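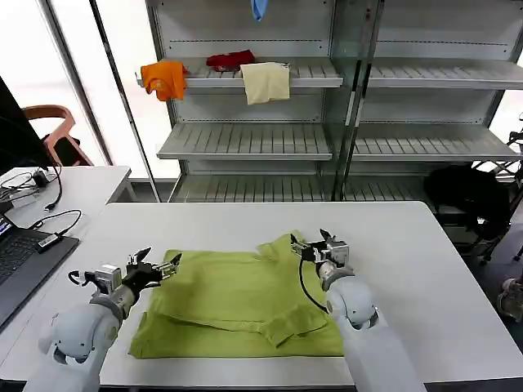
August
By the Nirville bench notes author

I get asked a lot how I keep a two-arm folding setup from turning into a mess, so I finally wrote down my house rules. Most of them I learned by breaking them first!

Start with the stop button. Before I power up the arms I press it, check that both of them really go dead, and only then reset it. Yes, every session, even if I just stepped out for coffee. Keep it where your hand lands without looking, and never behind a monitor.

Next, speed. I run any new fold at 50 percent until it has gone through 2 full passes with no snags. Soft cloth feels harmless (it's a shirt, who cares?) but the arms meet in the middle, and two wrists bumping at full speed is an expensive noise. Ask me about the Toltex job sometime.

Then cables. Move each arm by hand through its whole reach and watch the loop at the wrist. You want enough slack for the farthest twist and not much more. If a loop can catch a finger of the gripper, clip it down now.

Keep hands off the table while the arms are live. If a sleeve bunches up, stop, fix it, step back, start again. I know it's slow. I do it anyway, and at Lidska we made it a written rule for visitors too.

Log everything, including the bad folds. We passed 2,000 saved runs before I noticed that half my failure notes just said "oops," and that helps no one. Write which garment, which step, and which arm let go. I use the Jafarzadeh sheet, one line per run, and I fill it in before I lay out the next shirt.

When you're finished, park both arms, cut the power, and put the cloth back on the shelf.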